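4/22/19

Sim grasping, mug set. Carrying on from Friday's notes, which are on the shared drive under Tavares.

Guoqing rebuilt the scene generator over the weekend, so everything below is on the new build. The old one was putting objects down with a small gap under them and letting them drop for the first few steps, which meant that a lying mug could still be rocking when the gripper arrived. The new build settles the objects first and only then starts the clock. I reran Friday's baseline before anything else. It came out lower than the number I gave Heather, so please use the new one.

What I'm trying to find out is whether the policy trained in Golus picks a sensible grasp when the mug is not upright. All the training mugs stood on their base. The test set has 200 scenes, half with the mug upright and half with it on its side, always with some clutter from the scanned set. Wood table, one texture, no changes to the lighting. I'll vary those later.

Settings for today:

- policy: Clokgate, checkpoint at 1,780 epochs
- wrist camera only, no overhead view
- gripper speed unchanged from Friday
- a trial ends on lift, on timeout, or when the mug leaves the table

Upright mugs first. 100 scenes, no surprises. The policy goes for the handle when the handle faces it and for the rim when it doesn't. Failures were mostly scenes where a scanned object sat close to the base and the fingers came down on top of it. Arlindo wants those logged separately from real misses and I agree, but the logger lumps them together at the moment. Added to the list.

The sideways mugs were more interesting. I had expected it to go for the body from above, as a person might, or to hook the handle if the handle stood up. Instead it very often goes in at the open end and tries to get hold of the wall.
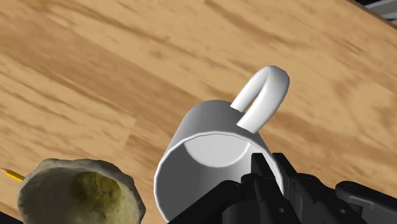

Why would a policy trained only on upright mugs choose the rim when the mug is lying down?

The rim is the part it was rewarded for most often in training, and it seems to look for that shape wherever it ends up. With an upright mug the rim faces the camera from most approach angles. Lay the mug over and the same ellipse turns up at the side, so the policy turns the wrist to match. It has no training on the weight hanging differently once the mug comes up from that end.

That is my reading, anyway. Zuleica thinks it is simpler than that and the policy just follows the strongest depth step in the view. Both would give the same behaviour on mugs. A closed cylinder with no opening would separate them, because on her account it should still go for the end and on mine it shouldn't. She is going to export one with the same outer dimensions as the mug.

Two things I noticed while stepping through the replays:

The contact model is generous on thin walls. In a few replays a finger pad goes slightly into the mug wall before the force comes back. It doesn't change the grasp choice, but it may be turning some weak rim grasps into successful lifts. I don't trust the sideways lift rate until this is sorted, so I have left it out of the table. Guoqing says a smaller time step will fix most of it at the cost of longer runs.

Scanned objects and modelled objects look different from each other. The mug is clean, smooth geometry and the scans are lumpy, with texture taken from photographs. If the policy can tell targets from clutter by surface alone, then the clutter isn't doing the job we put it there for. Aparecida raised this at the last review and I said it was minor. I now think it should be tested. Easiest way is to swap in the scanned mugs from the Nulever set and rerun the same seeds.

I also tried the handle-up scenes again with the handle removed from the mesh. The choice of grasp hardly moved – it was going for the rim in any case. So the handle isn't being used much when the mug is down, which fits both readings and settles nothing.

To do:

- smaller time step, rerun sideways half (overnight, Guoqing's machine)
- closed cylinder from Zuleica, same seeds
- split the clutter collisions out in the logger
- scanned mugs in place of the modelled one
- ask Heather if the July demo needs sideways mugs at all

If the overnight run is clean I'll start the larger batch, 1,000 scenes with mixed poses. That one needs the disk cleared first. Arlindo, your old replays are taking up most of it, please move what you want to keep.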